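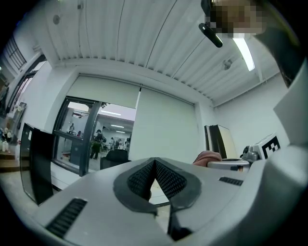

明るさとブラインドの話 サリバ棟の共同室をもう少し過ごしやすくする
空間デザイン演習 個人課題レポート
田辺和恵

1. なんでこの部屋にしたか

演習のテーマが「身近な部屋をひとつ選んで、お金をかけずに良くする」だったので、最初は自分の下宿にしようと思っていました。でも下宿だと本当に私しか困っていないので(しかも片づければだいたい解決してしまう)、みんなで使っているサリバ棟の共同室に変えました。ゼミの準備でも模型づくりでもお世話になっている部屋です。

で、この部屋、なんとなく落ち着かないんですよね。壁が白くて、天井も白い波板の金属パネルで、そこに細長い蛍光灯。清潔といえば清潔なんですけど、夕方に長くいると目がしょぼしょぼしてくる。そのわりに机の上は意外と暗くて、カッターで細かい作業をするときは自分の影が邪魔になる。まぶしいのに暗いってどういうこと?というのが出発点です。

2. まず部屋をちゃんと見る

先生に「測る前にまず座って見なさい」と言われたので、ノートを持って座りました。見ているうちに、今まで全然気にしていなかったものが気になってきます。

天井の波板は、溝のところに影ができるので、真っ白なのに縞模様に見えます。私はこれ結構好きです。隅のほうに丸い煙感知器があって、端には細い配管の金具と小さな箱もついている。設備がそのまま見えている天井なので、飾りつけで隠すような案は早い段階でやめました。感知器のそばに布を吊るすなんてもってのほかですし。

奥の白い壁には、薄い灰緑色のロールブラインドが並んでいます。この色、名前をつけるなら何だろうとしばらく考えて、セージの葉っぱを乾かした色、ということにしました。右は窓台まで下ろしてあることが多くて、左は途中まで。左の下側は黒っぽい枠のガラス窓になっていて、隣の部屋が見えます。隣も白い壁で、天井の照明がかなり明るいです。

ここで、あれっと思いました。私はずっと「まぶしいのは天井の蛍光灯のせい」だと思い込んでいたのに、壁に向かって座ると、目に入ってくるのは隣の部屋の照明なんです。

3. 測ってみた

照度計は学科の備品のグラルナーノを借りました。小さくて軽くて、ボタンがふたつしかないので迷いません(貸出簿に名前を書き忘れて叱られました。すみません)。

測ったのは机の上です。場所は蛍光灯に近い席と、そこから離れた壁ぎわの席。時間は午後と、外が暗くなってから。ブラインドは毎回動かして条件を変えました。

夜の結果から書くと、蛍光灯に近い席はほぼ400ルクスありました。壁ぎわの席は300ルクス。あれ、数字だけ見るとそこまで悪くないじゃん、と正直がっかりしました。もっと劇的に暗いと思っていたんです。

ところが、模型を作る姿勢で、つまり前かがみになって手元を測り直したら、壁ぎわの席は100ルクスまで落ちました。自分の頭と肩の影です!光が片側からしか来ない席だと、座る向きによってこんなに変わるんですね。向きを反対にして同じことをしたら300ルクスに戻ったので、部屋というより座り方の問題がだいぶ混じっていたことになります。

まぶしさのほうは照度計ではうまく測れないので、同じゼミのロジーヌ・ミレーさんに座ってもらって感想を聞きました。ロジーヌは交換留学で来ていて、ものの言い方がはっきりしているので助かります。左のブラインドを途中まで下ろした状態で「顔を上げるたびに隣の部屋と目が合う」。全部下ろすと「楽。でも閉じこめられた感じがする」。これはすごくわかる。私も全部下ろした夜はちょっと息が詰まりました。

4. やってみたこと

お金をかけないという条件なので、やったことは地味です。

ひとつめは机の向き。窓の壁に正面から向かないように、横向きに直しました。これで顔を上げても隣の照明が直接は目に入らなくなります。あわせて、右利きの人が作業するときに光が左前から来るように椅子の位置も決めました。左利きの人には逆側の席を使ってもらいます。

ふたつめは左のブラインドの高さ。座って顔を上げたときに隣の天井照明が隠れて、でも下のほうのガラスは残る高さを探しました。だいたい目の高さより少し下です。ロジーヌと私では座高が違うのでもめましたが、間をとりました。紐のところに小さく切ったマスキングテープを貼って目印にしています。

三つめは手元の明かり。ネットで見つけたレルネンという折りたたみのクリップライトを、友達から一台借りて試しました。これは文句なしに良かったです。良すぎて、ほかの工夫の効果がわからなくなるのが困りもので、途中からは外して測りました。買うとなると予算の話になるので、今回の提案には「あれば使う」くらいで入れてあります。

失敗もあります。机の上に白い画用紙を敷いたら明るくなるかなと思ったんですが、反射がきつくて鉛筆の線が見えづらくなり、すぐはがしました。そのあと薄い灰色の紙に替えたら今度は気に入って、いまも一枚敷いたままにしています。ブラインドの色に合わせて緑っぽい紙も探したのに、近所の画材屋にはありませんでした。ちょっと悔しい。

5. 使ってみた人の反応

四月に入ってから、ゼミの人たちに普通に使ってもらいました。アンケートというほどのものではなくて、ノートを置いておいて好きに書いてもらう形です。

「机の向き、最初は変だと思ったけど慣れた」「夕方に右のブラインドを少し上げるときれい」「テープの意味がわからなかった」など。最後のはごもっともで、説明をどこにも書いていませんでした。あわてて紙に書いて壁に貼りました。

あと「前の向きのほうが話しやすかった」という意見もあって、これはまだ解決していません。作業のときの向きと、話し合いのときの向きは別に考えたほうがよさそうです。ニトヴィルのキャンパスに見学に行ったとき、床に色の違うテープで机の位置が二通りつけてあったのを思い出しました。あれを真似するのがいいかもしれません。ただ、床にテープを貼ってよいかどうかは、まだ学科の事務室に聞いているところです。

6. 反省とこれから

測る時間帯がかたよりました。朝がまったくありません。(起きられませんでした。)右の窓は大きいので、朝にブラインドを上げたら数字がかなり変わるはずで、そこが抜けているのは大きいです。曇りの日と晴れの日も分けて記録すればよかったです。

それから、私は最初から「蛍光灯が悪い」と決めてかかっていて、ノートの前半は蛍光灯の悪口ばかりでした。読み返すと恥ずかしいですが、消さずに付録につけておきます。蛍光灯を全部消してみるという実験は、隣の部屋の明かりだけだと字が読めず、その場で中止しました。

次は朝の測定と、話し合い用の机の配置です。ロジーヌが帰国する前に、ブラインドの高さの件はもう一度ふたりで決め直す約束になっています。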